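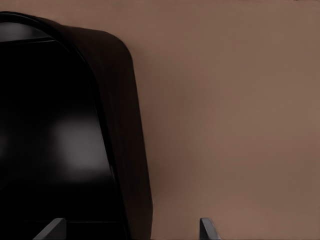 Dark rounded shape against a plain tan background

Home | Forums | Security & Alarms | Ask the community | Log in

Driveway sensor keeps going off at night, do I swap it or move it?

Darlene Vachon
Hi all, hoping somebody's been through this. We put a wireless driveway alarm in at our place out past Kernthorpe back in July, the kind with a motion sensor on a post and a chime in the kitchen. Worked like a charm for the first while! Now it chimes at 3 in the morning, then again twenty minutes later, and there's never a soul out there. My husband wants to toss it and buy one of the rubber hose ones like the old gas stations had. The sensor is 200 feet from the house, beside the mailbox, aimed across the lane toward a cedar hedge. I've changed the batteries and turned the sensitivity down to the middle setting. Is it the sensor, or is it where I've put it?
Helpful? 9 people have this problem too

Ruairí Heffernan
I'd put money on the hedge. Those sensors pick up moving heat, and a hedge that's soaked up sun all day and then gets a breeze through it can set one off (deer and raccoons too, obviously, and a cedar hedge is a salad bar for deer). Turn the sensor so it looks along something that doesn't move, a fence or a bank if you've got one, and drop it to waist height on the post. Mine was up at 4 feet with a slight downward tilt and I still had to put a strip of black electrical tape over the bottom of the lens to stop the neighbour's cat tripping it. Don't aim it at the road either, or you'll get every truck that goes by.

If you do all that and it still chimes, unplug the kitchen unit and change the channel on both pieces. I had a Rondness set that was answering to somebody else's doorbell for a month and I nearly lost my mind over it.
Comments (4)

Finbarr Ó Dálaigh
Hose ones are okay but the plow will take it out first winter. Ask me how I know. My brother-in-law went with a buried probe that only reacts to metal, so cars yes, deer no. Costs more and you've got to dig, and it won't catch anyone on foot. He's happy with it anyway.
Comments (0) | Share 3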